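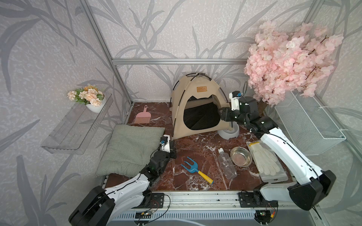

Fig. 1. The two-arm cell with the pet corner layout. Right arm at the white and grey bowl, left arm over the cushion.

Department > Student Projects > Robot Software > Reports

Sharing a small workspace between two arms: a task scheduler with zone locking

Nuanchan Thongdee and Birger Eide
30 June 2020

1. Background

The cell at Clarnelden has two arms bolted to the same front rail. Before this project each arm was run by its own program, and the only protection against collision was a person with a hand on the stop button. Programs were written so that one arm went home before the other moved. It worked, but it was slow, and it broke whenever somebody edited one script and forgot the other.

Our task was to write one program which takes a list of jobs, decides which arm does each job and in what order, and lets both arms move at the same time when there is room for it. We were not asked to improve the motion planner or the grasping, and we used both as they were. The supervisor asked for something the next group could read and change, so we kept to Python and plain text configuration files.

2. The test layout

All tests used the pet corner layout in Fig. 1. It has a fabric tent at the back of the floor and a set of things in front of it that differ a lot in size and shape. The cushion takes up much of the left side. The steel bowl, the gloves in their clear packet and the bottle are towards the right and the front, and the small blue and yellow garden fork lies in the middle, where both arms can get at it.

The tent is the main obstacle. An arm reaching for the bowl by the entrance has little space to turn its wrist before it meets the fabric, and the blossoms hanging on the right limit how high the right arm can go on the way. The shelf on the left wall is outside the job list but is included in the collision model.

3. How the scheduler works

3.1 Zones

The floor is divided into seven zones. Each zone is a box in the coordinate system of the rail, with a name and a height. A job needs one or more zones, and an arm has to hold the lock on all of them before it starts. Locks are taken in a fixed order. We did this after the first version locked up with each arm waiting for a zone the other one held.

We tried to release zones one by one as the arm left them. This gave more overlap between the arms, but the elbow often stayed in a zone the gripper had left, and our check only looked at the gripper. The final version checks every link. If the check has no answer within 400 ms the lock is kept until the move ends.

3.2 Choosing an arm

For every job the scheduler asks the motion planner for a path from each arm. If only one arm has a path, that arm gets the job. If both have one, the shorter path wins, unless that arm already has jobs waiting and the other has none. The rule is simple and sometimes gives a poor order. For the fork it made the choice swap back and forth between arms when the position estimate changed a little between two camera images. We now fix the choice when the job is first accepted.

3.3 Object positions

Positions come from the fixed camera through the detector that was already installed in the cell. The detector gives a box and a class name. Our node projects the box onto the floor plane and keeps a running average over the last few images.

Clear plastic on the marble floor was difficult. The white veins in the stone gave the detector edges to follow that had nothing to do with the bottle, and the box was often too short and covered mostly the end with the white cap. The glove packet was found more reliably, but the centre of the box moved when light reflected off the packaging. The steel bowl gave good positions as long as no arm stood over it. We added a rule that a position is frozen while an arm is inside the same zone, which removed most of the jumps.

3.4 Logging

Every lock, release, plan request and arm state is written to a text log with a time stamp. A small viewer draws the log as two rows of coloured bars, one per arm. It took Birger an afternoon to write and was the most useful tool we had. Both the deadlock and the elbow problem were found by looking at the bars.

4. Tests

A run is one full job list, started from the home position with both arms idle. We made 138 runs with the final version. Of these, 100 ended with all jobs done and no stop. The other 38 were sorted by reading the logs:

- wrong or missing bottle position: 19
- no path found for either arm near the tent entrance: 11
- lock held until the job timed out: 5
- lost connection to one arm: 3

There was no contact between the arms in any of the runs. In two of the runs with a path failure the right arm touched the tent, and we stopped those by hand. The collision model has the tent as a plain box with a pointed top, and the cloth of the real one moves and sags.

We also ran the old scripts on the same job list for comparison. They could not be timed fairly, as a person had to start each part, so we give no figure for the speed-up. The bar viewer shows both arms moving together for a good part of a normal run, mostly while the left arm works on the cushion and the right arm is at the gloves or the steel bowl.

5. Known problems

The zone boxes are written by hand. If the tent is moved, the file has to be edited, and there is no warning if this is forgotten. A check at start-up that compares the detected tent position with the file would be easy to add.

The scheduler does not plan ahead. It looks at the first free job and nothing after it, so an arm can take a zone that the other will need a moment later. Sjöberg's group at Cullemholm lent us their queue code in November, which looks several jobs ahead, but it expects fixed job times and ours vary too much.

Jobs that need both arms at once, such as lifting the cushion by two corners, are not supported. The lock table would allow it, but the job format has room for one arm only.

6. Code and files

The code, the zone file for this layout and the logs of all runs are on the department server in the folder Sorkstead. Start with the readme, then run the viewer on any log before changing the scheduler. The detector settings are in a separate folder and should be copied before they are edited.

Contact the project office | Copyright Clarnelden Student Projects | Back to top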